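Ballbridge Community Hall
Table and Room Hire – Frequently Asked Questions

Who may hire a room?
Rooms are available to residents, clubs, schools and registered businesses. The person who signs the hire form must be 18 or older and must be present for the whole booking.

How many people can the hall hold?
The Main Hall seats 117. The Haugland Room seats 40 at tables or 50 in rows. These limits are set by the fire permit and cannot be raised for any event.

How do I make a booking?
Complete the hire form and return it to the front office. Bookings are handled by Marisa Leone on weekdays and by Fredy Tello on weekends. A booking is confirmed only when written notice has been sent to the hirer.

Is a deposit required?
Yes. A deposit of $50 is due with the form. It is returned after the room has been checked, less any cleaning or repair charges.

May I use tape on the tables?
Tape may be used to mark places or hold down paper, and must be removed before the end of the booking. Duct tape can leave glue behind, and hirers are asked to use painter's tape where possible.
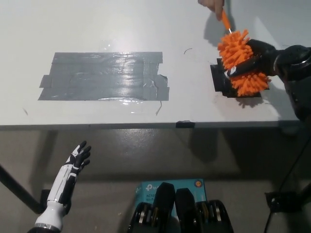
May I bring my own food?
Cold food and drinks may be brought into either room. Use of the kitchen must be requested on the form. Alcohol is allowed only with a permit, and a copy must reach the office before the event.

When can I get in to set up?
Setup and cleanup time must fall within the hours booked. Early entry is not available in May, when the Main Hall is in use every day for school concerts.

What if I need to cancel?
Notice given 2 weeks or more before the event brings a full refund. After that point the deposit is kept – the hire fee itself is still returned. Changes of date are treated as new bookings.

Whom should I contact about access needs?
Please write to Zoila Valderrama at the front office. Both rooms are on the ground floor, and a portable ramp for the stage can be reserved.

Last updated 2018-01-19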